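Thread on how we teach the arm to do small table jobs by showing it by hand. A few people asked after my last post, so I'm putting it all in one place. 1/

Background: I work on the manipulation side at Jikell. The project is called Viden. The goal is dull on purpose: an arm pair that can pack, unpack and tidy small containers on a table without being reprogrammed for every new container. 2/

We started with remote control. One person sat at a pair of leader arms, the real arms copied every move, and we logged all of it. The data was clean. It was also slow to get. Folding one washcloth took most operators over a minute in the first week. 3/

The main trouble with remote control for cloth is that you can't feel anything. You close the fingers, you look at the video, you guess whether you have one layer or two. Good operators get past this. New ones crush everything. 4/

We got 277 usable episodes that way before we changed the setup. I still use them for testing. They have exact joint angles, which you don't get from hand-held work. 5/

Now most of our demos are done with hand-held grippers. You hold one in each hand and do the job yourself. The fingers are the same shape as the ones on the robot, so what you can pick up, the robot has a fair chance of picking up. 6/

Each gripper has a square printed marker on it. The marker is for tracking where the gripper is. If you turn your wrist so far that the camera loses it, that stretch of the recording has a hole in it. Short holes we fill in. Long ones we throw out. 7/

Current count is 3,035 recorded demos, of which 2,236 passed checks. People see that gap and think something is broken. Most of the rejects are dull: marker lost too long, task not finished, someone started before the recording did. 8/

Things I tell new people on day one:

- Move at a normal pace, a bit slower at the moment of contact
- Don't use your fingers to help. If the gripper drops it, pick it up with the gripper
- Keep your head over the work
- Stop between episodes and let your arms hang
9/

That second one is the hardest habit to break. You see a corner of cloth sticking out and your thumb goes for it. The robot has no thumb. Episode gone. 10/

Mistakes are fine, though. If you miss the grasp and then recover, I want to keep that. A policy trained only on perfect runs has no idea what to do after its first miss. We tag recoveries and keep them in. 11/

Somebody asked about the cable. Yes, it gets in the way. Run it along your arm and leave slack at the elbow. We taped it too tight at first and people were doing every demo with their arms tucked in like a penguin, and the policy learned that too. 12/

The box task is the one I've spent the most time on. Cloth in a small open box, one gripper on each side. It needs both hands to agree on timing. If one side closes early, the box slides and the other side misses. 13/

Dark box and dark cloth is a hard combination for the vision side. We added it after an early policy did well on a white tray and then fell apart on anything black. 800 of the demos are dark on dark now. It helped. I won't say solved. 14/
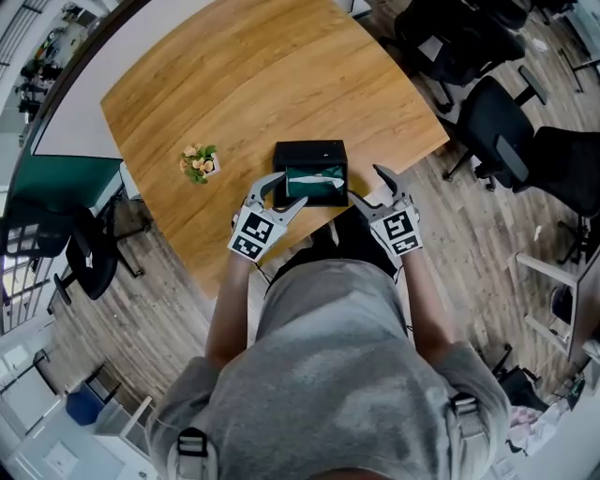
Both grippers coming in on the box, green cloth inside. Left marker faces up. 15/

We also leave an ordinary object or two on the table and move them between sessions. The first policies were trained on a bare table and got confused by a coffee mug. 16/

How the two methods compare for us, after using both:

Remote control: exact robot data, slow, tiring on the eyes, needs the robot free.
Hand-held: fast, you can feel the contact, works on any table, but you can make moves the robot arm can't follow. 17/

That last part costs us some episodes. Human wrists bend in ways the arm won't. We run each demo through a reach check and drop the ones that fail. After a couple of days people learn where the limits are. 18/

Someone also asked if you need an engineer to record. No. You need somebody patient. We stop at 40 minutes because shoulders get sore and the demos get sloppy after that. 19/

Next up for us is lids. Same box, same idea, but one gripper holds while the other presses down. I'll post results when there are some, good or bad. 20/20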